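The first thing Jasmina Bošković told me when I asked to sit in on her robotics club was to wear socks I didn't mind being seen in. Half the spring project happens in people's bedrooms, and the shoes come off at the door.

I'd pictured a lab, I'll admit. I'd pictured sparks! What I got was a group of students at Brirkgate arguing about bedding. The project is called Trernel, and the idea is to teach a robot arm the kind of housework everybody puts off. To do that, the students first have to do it themselves, over and over, with a gripper in each hand in place of fingers.

They have a goal of 3123 recorded tries by the end of April, and Miłosz Górecki keeps the tally on the back of a pizza menu. Towels went fast. Pillowcases went pretty fast too (there was a brief scandal over inside-out ones). Then they got to comforters, and everything slowed way down.

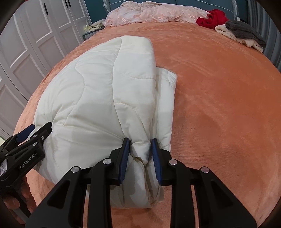 "A towel wants to be flat," Miłosz told me. "A comforter has its own plans." He'd done 32 of them that week and said he'd started folding in his sleep, which his roommate confirmed from the hallway.

Then they let me try, and oh boy. You squeeze, you lift, you think you've got one layer, and you've got three. The puffy stuff slides around inside, so the corner you just lined up wanders off while you're busy with the other one. My first attempt took so long that Cyprian Pawlak went and made tea. My second looked like a burrito that had been sat on. Cyprian saved it anyway – the club keeps the bad folds, marked as bad, and apparently mine was a beauty.

What I liked most was the arguing. Should you fold in thirds or in half? Do you smooth the top before you let go, or after? Witold Szewczyk is firmly a thirds man and has drawn diagrams. Jasmina wants everybody to fold the way they do at home, mess and all, and she's the one with the key to the equipment closet, so for now she's winning.

Next up is fitted sheets. Miłosz has already asked to be put on pillowcases.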